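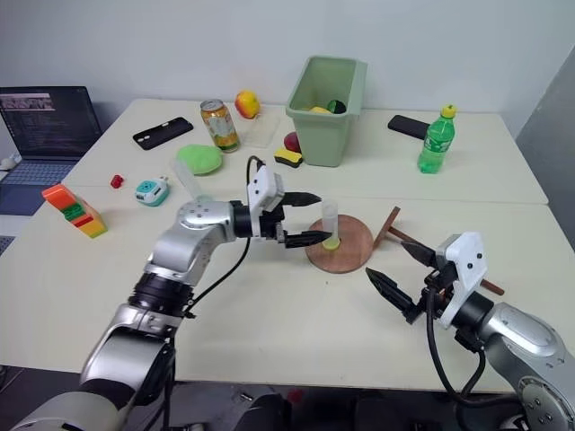 Cómo ordenar una mesa donde acaba todo mezclado (juguetes, fruta, cosas de cocina)

Pregunta de Vega Aguirre, 3 de abril de 2026

Buenas. Tengo en el cuarto de atrás dos mesas blancas rectangulares juntas, que hacen de mesa grande. Se compraron para que mis hijos hicieran allí manualidades y experimentos, pero con el tiempo se ha convertido en el sitio donde se deja todo. Hay fruta, una lata de bebida, un estropajo amarillo de los que tienen la parte oscura para rascar, una pelota, una tabla redonda de madera, un cubo verde claro de plástico, un tubo de ensayo de los de jugar a químicos con un poco de líquido amarillo verdoso en el fondo y una lámina acrílica transparente que usamos para no manchar.

Mis dudas son estas:

El cubo verde lo uso para meter lo pequeño, pero a la semana ya no sé qué hay dentro. ¿Mejor varios recipientes o uno solo?

La lámina acrílica se queda siempre tumbada en la mesa y se le ponen cosas encima. ¿Cómo se guarda para que no se raye?

El líquido del tubo es agua con colorante alimentario. ¿Se puede guardar de un día para otro o hay que tirarlo?

También tengo una especie de mazo hecho con varillas finas de madera, que no quiero meter en el cubo por si se parte. No tengo armarios en ese cuarto y no quiero gastar más de 100 euros. Gracias.

Respuesta de Anselmo Vallejo

Yo empezaría por sacar de la mesa lo que no es de esa mesa. La fruta y la lata a la cocina, y el estropajo al fregadero. Si lo usáis para limpiar pintura, tened uno solo para eso y no lo volváis a usar con los platos.

Sobre el cubo: dos recipientes bajos funcionan mejor que uno hondo. En uno hondo lo de abajo desaparece. Deja el verde para pelotas y juguetes de bulto, que asoman por arriba y se ven, y busca una bandeja o una caja de poca altura para lo menudo. Ponles una etiqueta aunque parezca una tontería, sobre todo si recogen los niños.

La lámina acrílica se guarda de pie, pegada a la pared, con un paño a cada lado. Bien vertical, porque si queda inclinada mucho tiempo se puede curvar. Se limpia con agua tibia, un poco de jabón neutro y un trapo de microfibra. Nada de alcohol ni limpiacristales con amoniaco, que la dejan blanquecina o con grietas pequeñas. Y no le pases el estropajo por la parte que rasca. Yo estropeé así una en 2009 y no hubo manera de recuperarla.

La tabla redonda, si es de madera sin barniz, mejor que no haga de base para los experimentos. El colorante entra en la veta. Una bandeja de plástico vale para lo mismo.

Con las patas de las dos mesas haz la prueba de empujar un poco por el centro. Si se separan, hay unas abrazaderas baratas que se ponen por debajo y las sujetan.

Respuesta de Shakuntala Shukla

Tira el líquido al terminar. El agua con colorante no es peligrosa, pero si se queda varios días huele y deja cerco en el plástico. Para lavar el tubo va bien un cepillo de biberón estrecho. Luego lo pones boca abajo en un vaso hasta que se seque. Si pensáis tener más tubos, compra una gradilla, así no ruedan.

El mazo de varillas lo colgaría en la pared con dos ganchos. Los adhesivos aguantan si la pared está lisa y la limpias antes.

Respuesta de Milagros Aguirre

Yo tengo un carrito de ruedas Domora y lo meto debajo de la mesa, va genial. No sé si lo siguen vendiendo.

Comentario de Vega Aguirre

Gracias a los tres. No sabía lo del amoniaco y llevo meses usando limpiacristales. Miraré lo de las abrazaderas, las mesas sí se separan.

Preguntas relacionadas

Quitar manchas de colorante alimentario de una tabla de madera
¿Cada cuánto se cambia el estropajo de cocina?
Unir dos mesas sin taladrar
Puzle de 1000 piezas a medias: dónde guardarlo sin desmontarlo
Cajas Brokine o Vulevlow para juguetes pequeños
Cómo evitar que la fruta se estropee fuera de la nevera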